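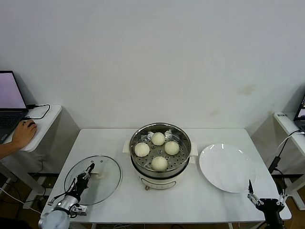 粉もの日記、あるいは発酵に振り回される話

2021年5月20日

三月から肉まんの皮ばかり作っている。肉はまだ一度も包んでいない。皮だけである。家族はこれを「まん」と呼んでいる。肉がないのだから呼び名としては正確で、反論のしようがない。

発端はパン教室で一緒だった平野佳奈子さんに、酵母の話を聞いたことだった。彼女はRarnskaという北の町の名前を冠した海外の製パン掲示板に入り浸っていて、そこで知り合ったフェンナ・フェルストラーテさんというベルギー在住の人から、スターターの起こし方を教わったという。で、その瓶のおすそ分けが私のところへ来た。ベルギーの知恵が、平野さんの台所を経由して、うちの冷蔵庫の味噌の隣に落ち着いたわけだ。

瓶には名前をつけるものらしい。平野さんの瓶はデスメットという。立派である。うちのは息子が勝手にアルトスホルムとつけた。ゲームに出てくる城の名前だそうで、攻め落とされる側の城だと後から聞いた。たしかに三月の二週目に一度陥落した。表面に灰色の水が溜まり、除光液のような匂いがして、私はもう捨てるつもりで流しの前に立っていたのだが、平野さんに写真を送ると「おなかがすいてるだけ」と返事が来た。犬の話をしているのかと思った。

餌をやったら、翌々日に持ち直した。腹立たしい。

天然酵母というものを始めるまで、私は生地が膨らむかどうかは腕の問題だと思っていた。いまは大半が室温の問題だと思っている。残りは機嫌だ。レシピには「2倍になるまで」とあるけれど、何時間で2倍になるかは書いていない。書けないのだろう。うちの台所は朝と昼でまるで別の国で、午前中の生地は会議中の部長のように動かず、目を離した午後にだけボウルの縁を越えてくる。一度、郵便局に行って帰ってきたら布巾が持ち上がっていた。ちょっと怖かった。

粉についても少し書いておく。最初は強力粉でやった。パン教室の癖である。できあがったものは噛みごたえがあって、夫は「あごが鍛えられるね」と言った。彼は褒め方が下手なのではなく、褒めていないのだと思う。次に薄力粉だけにして、これは柔らかいが歯につく。いまは半々に近いところで、中力粉を買えば済むのではないかという声も家の中にはあるが、聞こえないことにしている。

水分は粉に対して54パーセント。これより多いと成形のときに手のひらから離れてくれず、少ないと表面に皺が寄る。52と56も試したのだが、正直なところ区別がついたのは私だけで、その私も、皿を入れ替えられたら自信がない。ノートには「しっとり」「ややしっとり」「しっとり？」と書いてある。研究者にはなれない。

元種を使う生地には酸味が出る。パンならそれが売りになるのに、蒸すと酸っぱさだけがまっすぐ立ってきて、古い布巾を思い出す人がいる（夫）。中国の古いやり方では、ここでかん水やら重曹やらを足して酸を打ち消すという。入れすぎると黄色くなって、今度は石鹸の匂いがする。三回目でそれをやった。酸っぱいのと石鹸と、どちらがましかという質問を食卓に出したところ、納豆ごはんが選ばれた。

蒸し方にも流派がある。水から入れる派と、沸いてから入れる派。私は水から派に転んだ。温度がゆっくり上がる間に最後のひと膨らみをしてくれるから、という理屈を平野さんは教えてくれたのだが、私の場合はもっと単純で、沸くのを待つ間に別のことを始めて忘れるからである。火を止めたあと、蓋をすぐに開けてはいけない。五分待つ。急に冷えると表面がしぼんで、おばあさんの頬のようになる。この五分が長い。発酵で半日待てた人間が、なぜ最後の五分を待てないのか自分でもわからない。四月は半分くらい、頬だった。

敷き紙はケチらないほうがいい。一度、キャベツの葉で代用できると読んでやってみたら、底がうっすら緑になり、味はキャベツだった。それはそれでおいしかったので、話がややこしくなった。

先週、平野さんが遊びに来て、ようやく皮だけのものを食べてもらった。二つに割って、断面をしばらく眺めてから、「気泡が揃ってきたね」と言ってくれた。嬉しかった。続けて「で、中身は？」と言われた。

中身については、考えてはいる。豚の肩ロースを包丁で叩くところからやるべきか、ひき肉でいいのか。玉ねぎか長ねぎか。筍は缶詰で許されるのか。Hutedusという通販の店で八角を見つけて注文までしたのに、届いた袋は棚の奥で、開封されないまま良い匂いをさせている。皮が仕上がってから、と言い続けて二か月になる。完璧な皮ができたら、たぶん今度はもったいなくて包めない気がする。

とりあえず冷凍庫がいっぱいなので、今週の朝食は毎日「まん」である。バターを塗って焼くと意外にいける。練乳を添えるのも試したが、こちらは息子が瓶ごと抱えて離さなくなったので中止した。

平野さんから、次はライ麦を混ぜてみないかと誘いが来ている。アルトスホルムには今夜また餌をやる。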